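Cevimeck -- Registro de incidencias del taller
Ticket 69
Asunto: el brazo derecho no baja a coger el segundo huevo (escena de jardín, simulación)
Estado: abierto, con solución provisional
Prioridad: media
Equipo: dos brazos de construcción propia, gemelo en el simulador Prellow, controlador Akande
Banco: el del fondo, junto a la ventana

Descripción inicial

Antes de probar nada en los brazos reales pasamos cada tarea por el simulador. La tarea es la de recogida: una cesta en el césped, dos huevos decorados, cada brazo coge el suyo y lo deja dentro. El brazo izquierdo termina su parte. El derecho arranca bien, se acerca a la zona del segundo huevo y se queda parado por encima de él, con la pinza cerrada y orientada hacia el árbol. No sale ningún error en pantalla. El controlador da el movimiento por completado y pasa al estado de espera.

Pasa siempre en esta escena. En la escena de la mesa, con los mismos brazos y los mismos huevos, no pasa.

Qué se esperaba: que la pinza derecha se abriera, bajara hasta el huevo, cerrara y lo llevara a la cesta.

Versiones: Prellow 4, configuración de brazos Purkham sin cambios desde el último ticket. El archivo de la escena de jardín es nuevo, de junio.

Entrada 1 -- comprobaciones básicas

Reiniciado el simulador y vuelto a cargar la escena. Mismo resultado.
Intercambiados los dos brazos en la configuración (el izquierdo hace la tarea del derecho y al revés). El fallo se queda en el lado derecho, así que no es cosa de un brazo concreto ni de sus límites articulares.
Revisado el modelo de la pinza. Abre y cierra bien con la orden manual.
Revisado el peso del huevo. Es el mismo en las dos escenas.

Entrada 2 -- registro del controlador

He sacado el registro completo de una ejecución. Son 3.073 líneas y casi todas son de posición, pero al final del tramo del brazo derecho aparece esto:

planificador: objetivo fuera de zona libre
planificador: objetivo sustituido por punto alcanzable más próximo
movimiento: completado
pinza: orden de apertura omitida (objetivo sustituido)

Las dos primeras salen como información, por eso no las veíamos con el filtro puesto en avisos. El planificador decide que el huevo está dentro de un obstáculo, busca el punto libre más cercano, va hasta allí y lo da por bueno. Como el objetivo ya no es el original, tampoco abre la pinza. Eso explica que se quede cerrada.

Falta saber de qué obstáculo habla. El huevo está en la hierba, al lado del tronco, pero no lo toca.

Entrada 3 -- volumen de colisión del árbol

Activada la vista de colisiones. El tronco no tiene malla de colisión propia. El importador le ha puesto una caja, y la ha calculado con el árbol entero, copa incluida. La caja es bastante más ancha que el tronco y llega hasta el suelo, de modo que se come la franja de césped donde está el segundo huevo.

El huevo de la izquierda se libra porque se coge en otro punto, más cerca de nosotros. La cesta queda justo en el borde de la caja. Con un poco de mala suerte habría fallado también la descarga.

Entrada 4 -- pruebas con la caja (martes)

a) Quitar la colisión del árbol. El brazo derecho baja y coge el huevo. No sirve como arreglo: en una de las pasadas el antebrazo atravesó el tronco tan tranquilo, y eso en el jardín de verdad es una pinza rota.

b) Reducir la caja a mano hasta el ancho del tronco. Funciona en parte. El brazo coge el huevo, pero al ir hacia la cesta da un rodeo muy largo porque las esquinas de la caja sobresalen de la corteza.

c) Cambiar la caja por un cilindro. Funciona. Margen de seguridad de 6 cm alrededor. El recorrido sale limpio y el planificador ya no sustituye el objetivo.

Adjunto captura del fallo con la escena original, antes de tocar nada, para quien quiera comparar.

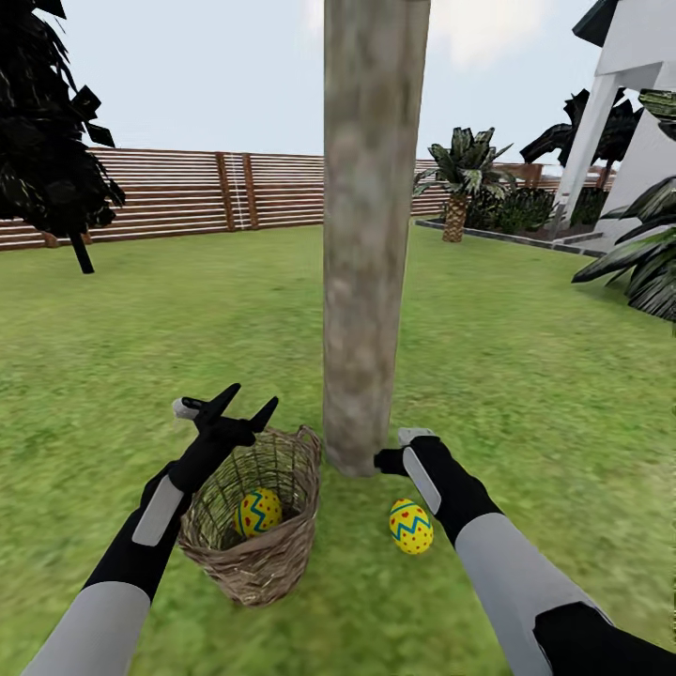 Captura 1. Pinza izquierda abierta sobre la cesta, con un huevo ya dentro; pinza derecha cerrada junto al tronco y el segundo huevo en la hierba, debajo.

Entrada 5 -- solución provisional

Dejado el cilindro en la escena de jardín. Hay que hacerlo a mano cada vez que se reimporta el árbol, porque el importador vuelve a generar la caja. Pasos:

Abrir la escena y seleccionar el árbol central.
En colisión, cambiar de automática a manual.
Borrar la caja y añadir un cilindro centrado en la base.
Ajustar el radio al tronco y sumar el margen.
Guardar la escena con otro nombre -- si se guarda encima, la sincronización la pisa.

También he cambiado el filtro del registro para que la sustitución de objetivo salga como aviso. En mi opinión debería parar la tarea, pero eso afecta a las demás escenas y prefiero abrirlo aparte.

Pendiente

Mirar si la palmera pequeña y los arbustos del parterre tienen el mismo problema. Ahora mismo ningún brazo llega hasta allí, pero si movemos la base habrá que tenerlo en cuenta.
Probar el importador con la opción de malla simplificada. La última vez tardaba demasiado en cargar.
Repetir la tarea completa con el cilindro puesto y los huevos en posiciones distintas, sobre todo pegados al tronco.
No pasar la tarea a los brazos reales hasta cerrar el punto anterior.

Entrada 6

Repetida la tarea con el huevo derecho en cuatro posiciones. Bien en tres. En la cuarta, con el huevo tocando la corteza, el planificador vuelve a sustituir el objetivo, ahora por el margen del cilindro. Sale el aviso nuevo, así que al menos se ve. Bajar el margen solo para la fase de agarre parece lo más razonable; no sé si Akande deja cambiarlo a mitad de tarea. Lo miro en la documentación y lo apunto en este mismo ticket.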